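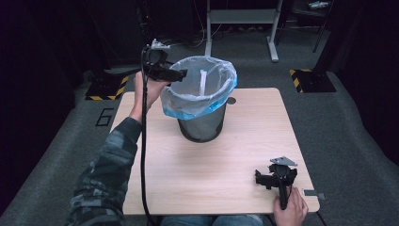 Square table

A square table is a table whose top has four equal sides. Common in small kitchens, cafes, classrooms, card rooms, workshops. Usually seats two to four people. Not the same thing as a rectangular table, though shops mix the two up all the time, and a square table with a leaf put in becomes a rectangular one.

Contents
1 Shape and size
2 Tops
3 Legs and bases
4 Uses
5 Nadthorpe tables
6 Care
7 See also

Shape and size

Dining versions are mostly between 30 and 42 inches on a side. Smaller ones are sold as cafe or bistro tables, bigger ones get awkward, the middle is hard to reach and people sitting across from each other have to talk louder. Standard height 28 to 30 inches. Counter height 36. Coffee tables much lower.

Corners can be sharp, eased or fully rounded. Rounded corners are usual in schools. Once the radius gets large enough some makers list the table as a "squircle", others don't bother.

Two square tables of the same size and height push together into a table for six. Restaurants buy them for this reason more than any other. Heights have to match closely or plates rock on the joint.

Tops

Solid wood, veneer on board, laminate, metal, stone, glass. Solid wood moves with the seasons, wider in humid months and narrower in dry ones, almost entirely across the grain. A top that is square in October may be very slightly off square by spring. Fixing screws therefore go in slotted holes or use small metal clips (sometimes called buttons when made of wood) so the top can shift without spliting.

Light wood-grain finishes hide dust and fine scratches fairly well. Dark gloss shows everything.

Veneer tops can be laid with the grain running one way, or cut in four triangles meeting at the center. The second kind is called quarter matched. Takes longer, wastes more veneer, costs more.

Legs and bases

Four legs, one at each corner, is the oldest and still most common layout. Strong, cheap, gets in the way of knees. Legs are joined to a frame called the apron, normally 3 inches deep or a bit more. Too deep and chairs with arms won't slide under.

Pedestal base: one central column with a spread foot or a cross. Better for knees, worse for leaning on a corner. Heavy tops need a heavy foot.

Trestle bases are rare on square tables. Folding legs are standard on card tables.

Wobble is nearly always the floor. Screw-in leveling feet fix it.

Uses

Card games for four, one player per side. Board games. Breakfast. Homework. Jigsaw puzzles up to 600 pieces fit on most, larger ones need a board that overhangs. In offices the square table turns up in break rooms and small meeting rooms. Nobody sits at the head, there isn't one, and some ettiquette guides recommend the shape for that reason.

Nadthorpe tables

A regional type. Made in the town of Nadthorpe, and later in nearby Skostumow, for boarding houses. Plain square top, tapered legs, one shallow drawer on one side only. The drawer held cutlery. The largest workshop, Trudine, stamped its name under the drawer runner, and an order book from the firm lists 3,000 tables, most of them in pale ash. Later ones have a plain rail where the drawer was. Copies are common and often have two drawers, which the originals never had.

Nadthorpe holds a table fair every year on 21st April. Sales, repairs, a planing contest.

Care

Wipe spills soon. Coasters for hot cups. Oiled tops need fresh oil when water stops beading. Lacquered tops don't, and oil just sits on them and goes sticky. White rings from heat or damp are in the finish, usually not the wood, and may fade on their own.

Lift, don't drag. Dragging loosens the leg joints and marks the floor.

See also

Card table
Drop-leaf table
Gateleg table
Apron (furniture)
Trestle table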